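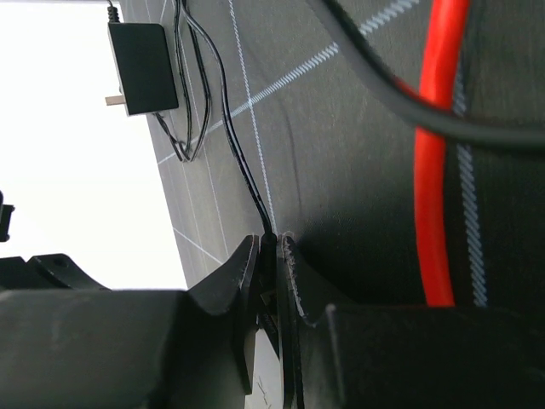

The Platovel work light in our repair room flickers and sometimes goes off, and I would like to find out if the fault is in the cable, in the lamp, or in the place where the cable enters the lamp. I write all the tests in this ticket so that we do not do them two times. The cable I mean is the thin black one, and on the dark gray surface with the white grid lines it is easy to follow how it bends. It makes only a soft curve, no sharp corner, and this is why I did not suspect it in the beginning. The inside of a cable can be broken also when the outside looks good, so I do not want to decide by looking.

**Ticket:** 407
**Opened by:** Bautista Godoy, Simiyu repair room
**Supplier:** Plenda (support contact: Wiremu Mahuika)
**Opened on:** 27/08/2024
**Product:** Platovel work light, clamp model, with separate power adapter
**Status:** waiting for part, see the end

## What happens

The light comes on normally. After some time it begins to flicker, very fast, like an old tube lamp. Then it either stays on and becomes calm again, or it goes off completely. If it goes off, I can bring it back by moving the arm. Sometimes touching the table is enough.

It is worse in the afternoon. I do not know if this is important. In the afternoon we use the light more and we move the arm more, so maybe it is only that.

The light is used for small sewing repairs, bag zippers mostly, and for changing the batteries in clocks. For the zippers we can work near the window. For the clocks we really need it.

## What I already checked before writing

- The wall outlet is good. I put a radio in it and it played for 30 minutes without any interruption.
- The adapter is pushed completely into the Vutonow power strip. I took it out and put it in again.
- The switch on the strip is on, and it does not feel loose.
- The brightness knob on the lamp turns smoothly. The flicker comes at every position of the knob.
- No liquid was spilled on the table, as far as I know. I asked the people from the evening group also.

I did not open anything. The label under the lamp head says that opening it ends the warranty, and I want to keep the warranty.

## Test A — another place on the strip

I moved the adapter to the other end of the Vutonow strip. The flicker came back when I pulled the arm toward me. Then I plugged it directly in the wall, without the strip. Same result.

So I think we can forget the strip. I have put it back as it was, because the sewing machine also needs it.

## Test B — lamp not moving

I fixed the arm in the middle position, tightened the clamp, and did not touch it. I stayed at the table and sorted buttons. In this time the light was steady.

Then, without moving the lamp, I lifted only the cable a little from the table. The light went off. I put the cable down and it came on again.

I repeated this and it did not happen every time. I would say more often yes than no. I am sorry that I do not have a better result, but I prefer to write it like it was.

## Test C — bending the cable by hand

For this one I unplugged the cable between the bends, made a new bend, and plugged it in again. It is slow but I feel better doing it so.

I began at the adapter side and continued to the lamp side, making a soft bend with two hands, a short piece at a time. Here is what I noted:

| Part of the cable | Light |
|---|---|
| Near the adapter | steady |
| First part on the table | steady |
| Middle | steady |
| Where it goes up to the clamp | steady, one short flicker, could not repeat |
| Last part before the lamp, 8 cm from the plug | flickers nearly each time |
| At the plug itself | flickers if pushed to the side |

The last two lines are the interesting ones. The problem is that they are next to each other, so when I bend the last part I also push a bit on the plug. I cannot separate them well with my hands.

## First answer from Plenda

Pasted from the e-mail of Wiremu Mahuika:

> Thanks Bautista, that table is really useful. Could you try two more things for me? First, hold the plug still against the lamp housing with one hand, so it can't rock, and bend the cable behind it with the other. Second, leave the cable alone and wiggle only the plug. If the first one flickers it's the cable. If only the second one does, it's more likely the socket in the lamp. Also, please tell me how the cable is routed. Is it tied to the arm anywhere?

## Test D — plug held still

I did like he wrote. I held the plug firmly against the lamp and bent the cable behind it.

It flickered. At one angle, when the cable goes down and slightly to the left, it went off and stayed off until I changed the angle.

## Test E — cable quiet, plug moved

I laid the cable on the table and put a heavy book on it, so that it could not follow the movement. Then I moved the plug in the socket, up, down and to the sides.

The light was steady. There is a small play in the socket, but I compared it with the older Platovel in the storage room and this one has the same play, so I suppose it is normal.

After this I was nearly sure that it is the cable, in the last part before the lamp.

## Test F — exchange with the older lamp

The older lamp in the storage room takes the same adapter, with the same numbers printed on it. I compared the two labels line by line before I connected anything. I used the adapter and cable of the older lamp on the newer lamp.

The newer lamp was steady. I moved the arm in all directions, I lifted the cable, I pushed the table. No flicker.

Then I did it the other way, the suspected cable on the older lamp. It flickered with the second movement of the arm.

For me this is the proof. The lamp is good.

## How the cable was routed

To answer the question of Wiremu: yes, it was tied. There was a plastic tie on the lower arm, and it was tight. When the arm was stretched out to the front, the cable between the tie and the lamp had no reserve and was pulled. I did not see this before, because normally we stand at the other side.

I think the tie was put there when we moved the tables, so that the cable does not hang in front of the drawer. It was a good intention. The cable is only 70 cm from the lamp to the adapter, and with the tie in this place it was not long enough for the full movement of the arm.

I cut the tie with the small pliers, the cutting side away from the cable. Under the tie the cable has a shallow mark that I can feel with the fingernail. This mark is not at the place where it flickers, it is lower. I mention it anyway.

## Second answer from Plenda

> Hi Bautista, agreed, it's the cable. On this model the adapter and cable are one piece, so we'd replace both together. Please don't cut it open or tape it up, and don't use it on the other lamp in the meantime. I'll send a replacement under warranty. For the routing, leave a loose loop near the head, big enough that you can put the arm at full stretch and the loop is still a loop. A soft strap is fine, a zip tie isn't great. Can you confirm the delivery address is still the side entrance?

I answered that yes, the side entrance, and please to write "repair room" on the package. The last package for us stayed at the main reception for a long time.

I asked also if there exists a longer version of the cable. He will look. If there is a longer one with the same electrical values I would prefer it, also if we must pay the difference.

## What we do until the new part comes

1. The newer lamp works now with the adapter from the older lamp. Please leave it so.
2. The older lamp has no adapter now. It is not broken. I put a paper on it.
3. The suspected cable is in a bag with the number of this ticket on it, in the upper drawer. Do not take it for another device, even if the plug fits.
4. No ties on the arm. If the cable hangs in front of the drawer, move it to the back of the table with the hand.
5. If the light flickers also with the other adapter, write it below with the position of the arm. I would need to know this before the package arrives.

## Notes from others

*Evening group:* Used the lamp for two clocks and a coat lining. Steady all the time. The arm was most of the time in the low position.

*Evening group, next session:* Steady. The clamp was a little loose and we tightened it. We think the lamp shakes less now.

*Bautista:* Thank you. I have tried with the arm completely stretched and the clamp tight, also steady.

## Still open

- Replacement adapter with cable: sent by Plenda, not received yet.
- Longer cable: no answer yet.
- Soft strap for the arm: I have one at home from a bicycle bag, I will bring it.
- When the new part is here, repeat Test B and Test D with it, and then give the other adapter back to the older lamp. I will close the ticket only after this.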